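Subject: Re: [hall-users] black chairs, moving them + the arms
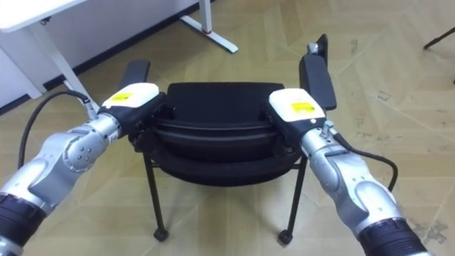 Hi all, replying in a rush before the 2 o'clock lot come in, sorry if I miss something.

Kieran Hollis wrote:
> Can someone settle what we're doing with the black chairs before July.
> Oakley room wants them back by the window, Sandley room says they were
> promised them. I don't mind which. But two of the ones I moved last
> time had a wobbly armrest and I'd like to know if that's from people
> lifting them by the arms, or if they came like that. Also is there any
> money for new ones or are we stuck with these? And does anybody have
> the key for the long cupboard, number 1457 on the tag.
> Kieran

Right, in order.

Oakley or Sandley: Oakley. Sandley had first pick of the tables at the last shuffle and I've got the email somewhere. If anyone in Sandley is desperate they can have the grey stackers from the landing, perfectly good, just ugly.

Wobbly arms. Bit of both I think. The padded arms are fine for steering the chair, a hand on each and shuffle it along the floor. What does them in is taking the whole weight on them up the stairs. The seat is the heavy part, big thick cushion, and it all hangs off a few bolts. So on the flat, by the arms, OK. Stairs, two people, hands under the seat please. I did put a note up about this but it has gone from the door.

If you find a loose one, don't just wiggle it and put it back in the row!! Turn it over, there should be bolts under each arm, allen key is in the tin by the kettle. Snug, not mad tight. The Juncombe chairs had their threads stripped by someone being enthusiastic and those are now just chairs with no arms. If it still moves after that, stick some tape on the back and leave it in the corridor, I'll look at it.

Money. We were quoted 3000 by Grekach for a full set, delivery on top, and that's not happening this year. Could maybe stretch to some 40 quid for bolts and felt pads. The pads would help with the scraping, which the people downstairs have mentioned again. Has anyone used the stick on sort and did they last? Mine at home came off in a week.

Cleaning, while I'm on. Damp cloth on the arms and the seat, that's all. Don't forget the dips between the layers at the edge of the cushion, crumbs get right down in there. Hoover with the thin nozzel does it. No spray polish, it makes the seats slippy.

Key 1457, not me. Try the blue hook in the kitchen, behind the aprons. If it's not there then I've no idea, sorry.

Can Oakley people let me know how many they want by the window and how many along the wall, I'd rather shift them once. Mornings before ten are best for me.

Must go, door's going

> PS from Kieran: the castor I found is on the shelf if it's anyones

Not off these as far as I know. Leave it there for now.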